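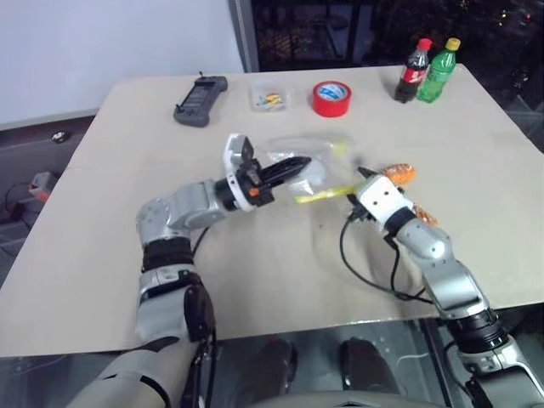
Equipment / Two-Arm Workstations

Fondby Table Station, two arms with grippers
Sold and supported by Hiteo

The Fondby Table Station is a set of two robot arms for light work on a normal table. It is made for laboratories, packing companies and schools who want to try handling with two hands, and who do not want to build the whole cell by themselves. We deliver it with both arms, both grippers, a camera on the head mast, the control box and the software, and all of it is tested together before it leaves our workshop.

Many customers ask us first about soft things. A carton keeps its shape and one arm can take it. A clear plastic bag is more difficult, because it wrinkles, it reflects the lamps, and its edge is hard to find for a camera. With two grippers working on the bag from opposite sides, the operator can practice holding, spreading and opening, and can record each try. Snacks in wrapped portions are good material for such exercises and they cost little.

What you receive

Two arms, left and right, with mounting plates
Two parallel grippers with changeable finger tips
Head camera with mast and cable
Control box with emergency stop button
Clorico software, license for one station
Tool set, table clamps, printed manual

The table is not included. Please choose one with a stiff top, at least 80 cm deep, and with a matte surface if it is possible. A light, plain color makes the work easier for the head camera. Glass and polished steel give us trouble with reflections and we do not recommend them.

Grippers

The fingers close in parallel. For film and bags we advise the narrow pointed tips, which can go under a fold. The wide rubber tips are better for bottles and boxes. To change the tips you need the small hex key from the tool set, and the gripper must be calibrated again afterwards. The calibration is started from the menu and goes by itself.

The closing force is set in the software. For thin plastic please begin with level 2 and go up slowly. At the higher levels a thin bag can tear, and the torn pieces can go into the finger guide.

Cables

Each gripper has its own cable, which must hang in a free loop near the wrist. Do not tie it tight to the arm. The wrist needs this loop when it turns, and a tight cable will be damaged after some weeks of use. When you teach a new movement, move the wrist slowly to both end positions and watch that the loop does not catch on objects on the table.

Software

Clorico runs on a normal office computer with Linux. You can move the arms by hand and record the path, or you can write the movement in Python. The recordings from the cameras and the joints are saved with the same time stamp. We are asked often if the software can learn a task by itself. The station records the data which you need for training, but the training is done with your own tools. We can give advice about this, and it is charged by the hour.

From a user

Hafiz Kusuma works at Mtshali, a small company that prepares gift packs and snack bags. He wrote to us after his first month with the station, in July:

"The installation took us 3 days, one more than planned, because our table was not stiff enough and we had to buy another one. The arms are quiet. I like that I can stop one arm and continue with the other. The manual should say more about plastic film, we found the correct force only by trying. The support answered always on the same day."

We have added a page about plastic film to the manual since then. Owners of the older edition can ask us for the file.

Delivery and warranty

The station is shipped in 2 crates. Delivery time is around five weeks after the order is confirmed. The warranty is two years on the arms and the control box. Finger tips and gripper cables are wear parts and are not covered, but we keep them in stock.

Installation by our technician can be ordered separately. If you install the station yourself, please read the safety chapter before you connect the power, and keep people out of the reach of the arms during the first movements.

Price

The price depends on the country and on the chosen tips, therefore we send it on request. Please write in your message which objects you want to handle, their weight, and if they are packed in plastic. Photos of the objects are welcome. Schools and universities should write from their official address to get the education price.

Page updated 2025-08-07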